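Nokomness Leta
Motion Planning and Control Software for Two-Arm Workcells

Overview

Leta is the planning and control package supplied by Nokomness for benchtop cells in which two arms share one work surface. It runs on a single workstation and replaces the separate controllers that are often used for each arm. Both arms are planned together, so that a path is released only after it has been checked against the other arm, the rail and the walls of the enclosure.

Planning Around Small Objects

Leta treats each item on the table as a separate body with its own grasp options. Items that lie close together, such as a tin box and a padlock, are assigned to one arm or the other according to reach and clearance. The operator may override the assignment before motion begins.

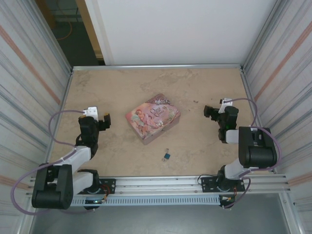
Perception

The perception module accepts input from a fixed camera and up to 2 additional cameras. Patterned or printed surfaces are handled by the standard model. Reflective metal parts may require the extended model, which is licensed separately under part number 1244.

Control

Joint commands are issued at 50 Hz. If communication with either arm is lost, both arms hold position until the operator clears the fault. Force limits are set per gripper and are stored with the task file.

Tooling and Integration

Task files are written in the Cluser editor, included with every license. Sites using the Carrasco cell frame may import its dimensions directly. Other frames are measured during setup, following the procedure in the installation guide.

Licensing and Support

Each license covers one cell and includes software updates for 3 years. Requests for a quotation should state the arm model, the gripper type and the number of cameras in use.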